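Where Does Marble Come From?

Marble is a kind of rock. People have used it for thousands of years to make statues, floors, stairs and tabletops. It feels cool and smooth when it is polished, and it often has lines running through it called veins.

But marble did not start out as marble. It started out as a different rock, and before that, much of it was part of living things.

Step one: shells on the sea floor

Many sea animals, such as clams, snails and corals, build hard shells or skeletons. They make them from a mineral called calcite, or from one very much like it. When the animals die, the hard parts sink and pile up on the bottom of the sea.

Over a very long time the pile gets deeper. The weight on top presses down on the layers underneath, and the bits stick together. The rock this makes is called limestone. If you look closely at a piece of limestone, you can sometimes find a whole shell in it.

Step two: heat and squeezing

The outside of the Earth is made of giant slabs of rock called plates. They move slowly, only a few inches in a year. When two plates push into each other, limestone can be carried deep underground. It is very hot down there, and the rock is squeezed from all sides.

The limestone does not melt. Instead, the calcite in it slowly changes into bigger crystals that lock together like puzzle pieces. The shells disappear. The new rock is marble.

A rock that has been changed by heat or squeezing is called a metamorphic rock. "Metamorphic" comes from Greek words that mean "change of form."

Why does marble have veins?

Pure marble is white. Most limestone is not pure, though. It has some clay, sand or iron mixed in with it. When the rock is heated and squeezed, these other materials get pushed and stretched into streaks. Iron can make yellow, brown or red lines. Carbon from dead plants and animals can make gray or black ones.

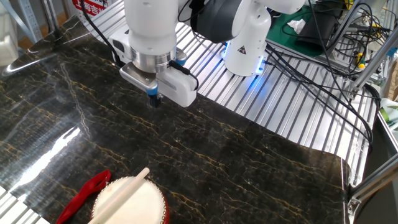 Thin gold and tan veins on a glossy black marble pattern.

Not everything with a marble pattern is marble. Some tabletops are made of other materials with the pattern printed on them. One clue is to look for the same shape of vein in two places. In real stone the pattern does not repeat.

Getting marble out of the ground

A place where rock is dug up is called a quarry. Themis Kyriakidis works at the Urrego quarry, where the marble is cut with a long wire covered in tiny diamonds. The wire runs in a loop and saws through the rock while water keeps it cool. One block can weigh 12 tons.

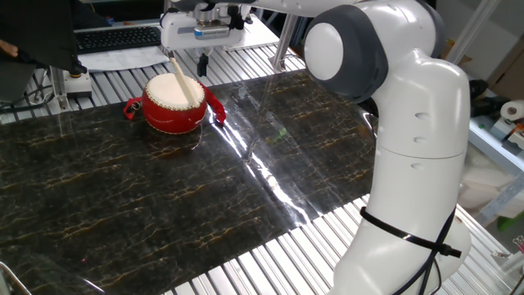
The blocks go by truck to a workshop, where big saws cut them into slabs. After that the slabs are rubbed with rough pads, then with smoother and smoother ones, until they shine.

Try it: the vinegar test

Ask an adult to help you. Put a small piece of limestone or marble chip on a plate and add a few drops of vinegar. Watch closely for tiny bubbles. The vinegar is an acid, and it makes the calcite give off a gas called carbon dioxide. Do not try this on a table or a floor. It will leave a dull mark.

Words to know

Calcite: the main mineral in limestone and most marble.
Metamorphic rock: rock that has been changed by heat or squeezing.
Quarry: a place where rock is dug out of the ground.
Vein: a line or streak of a different color in a rock.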